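My mother kept a donation jar on top of the refrigerator for whatever disease had most recently been on television. I bring it up because it's awareness season again, and my mailbox has a ribbon in every color I know and two I had to look up.

I give to some of these. But my own complaint this month is with the walk. The Cleltlow hospice has one every spring, and I've done it for years, and last time it brought in $2,541 before expenses. The T-shirts alone ate $522 of that! I own enough of those shirts to clothe a softball team.

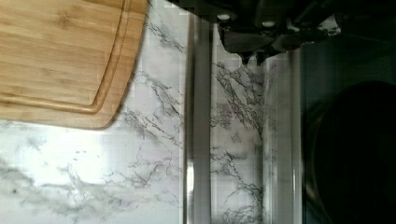

A corner of the bamboo board.

What the hospice keeps asking for, if you read the back page of its mailing, is people who will sit. Two hours, usually in the late afternoon, when a wife or a son needs to go to the bank or just sleep. I did this in Didstead for most of a winter. You don't need to be wise. I mostly read the box scores out loud and got corrected on how to say the names.

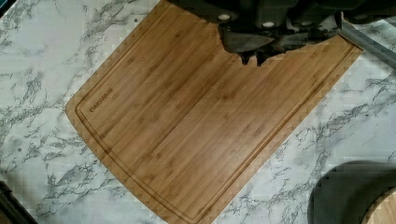 Bamboo board on the marble-pattern counter.

The training is 30 hours, spread over March and April, and I won't pretend it flies by (the binder is very heavy on hand washing). Last spring the class had room for 25 and filled around half the seats. Meanwhile the walk had a waiting list for parking.
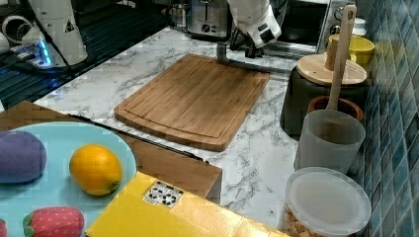 Sitting with someone who is dying sounds grim to people, and I understand why they'd rather send a check. Some afternoons were grim. But a lot of it was ordinary house stuff, and families let you in on it. They'll talk at the counter while the cutting board is out, and you hear about the first apartment, the bad dog, the brother who isn't speaking to anyone – and all you have to do is stay put and listen. I never once got that from a mile marker.

I said some of this in a shorter form last month and heard back from a few of you.

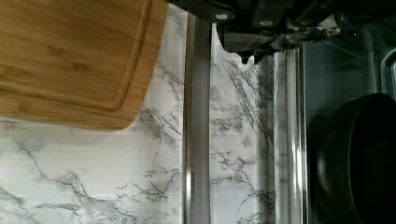 Karagiannis wrote that I was being hard on the walkers, that the walk is where a lot of families see each other again after the funeral, and that the shirt with the name on the back matters to them more than I seem to know. Fair enough. I'd still like the shirts to cost less.

The next sitter class meets at the Clultwood library at 6:30 in the evening. Bring a pen, and a sweater too, as they keep that room freezing.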